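4.2 Sorting habits and the second wear

Print | E-mail

The interviews covered clothing that had been worn once and was neither clean nor ready for the wash. Most households had no fixed word for these items. They went over a chair, on a door hook or back in the drawer, and the choice depended more on the kind of garment than on how long it had been worn. Trousers and heavier tops were kept out for a second or third wear. T-shirts usually were not.

Figure 3. Handling a garment at the table.

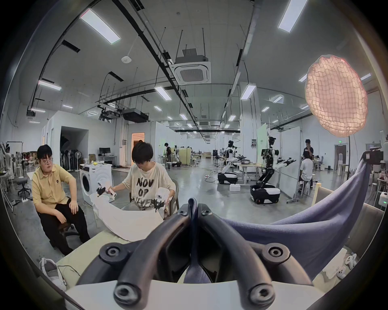 Levente Dudás

We sent the questionnaire to 700 households in Dekance and Sotelo in June and received 300 usable replies. Of these, 181 said that at least one person in the home wore a top more than once between washes. The share was higher in Sotelo, where fewer homes have a dryer and drying space is short in wet weather. We did not ask about income, and the difference between the two towns may come partly from that.

Respondents were asked who decides when a garment needs washing. In homes with children the answer was nearly always one adult. In shared apartments each person decided alone, and the washer was run when someone had a full load. Several people in shared apartments said they washed things early to make up a load - a habit that did not appear in the family homes at all.

Smell was the reason given most often for washing a top, followed by visible marks. Loss of shape came a long way behind. One respondent from Dekance wrote that she judged T-shirts "by the neck" and everything else by smell. Another kept worn tops on a separate shelf and washed the whole shelf on the same day each week, whatever was on it.

Cotton T-shirts are a special case. They are cheap, most people own more than they need, and they crease quickly when left in a pile.

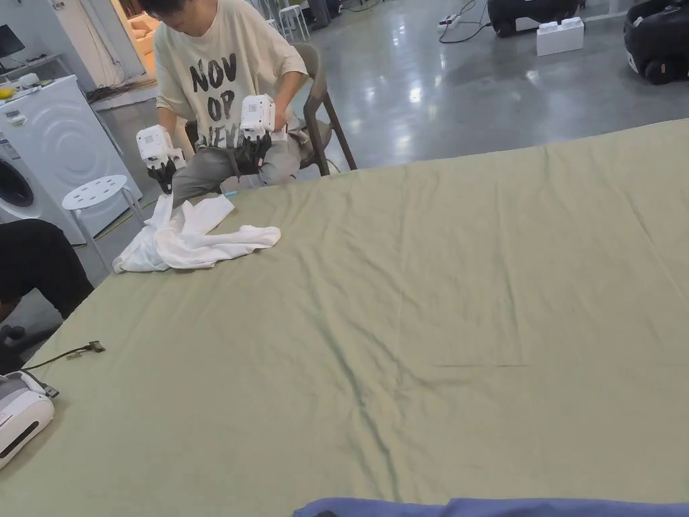 Creasing affected the decision more than we expected. A shirt that had been dropped in a heap was often treated as dirty, even when its owner said it had been worn for only an hour or two. In the follow-up calls, 13 respondents said they would have worn the shirt again if it had been folded. This agrees with Flores and Quintero, who found that people with open shelving washed less often than people with laundry baskets in the bedroom.

The main limit of the survey is that people reported their own habits. Washing is easy to misremember, and some respondents may have given the answer they thought was proper. A diary study would be more reliable, but it asks a lot of the household. Section 4.3 compares the replies with the water meter readings from the Sotelo homes.

Related items
Flores and Quintero: Shelves, baskets and the weekly wash
Guthrie: Drying indoors in small apartments
Ríos: Who runs the washer in shared homes?

Contact | Copyright Clirura | Back to top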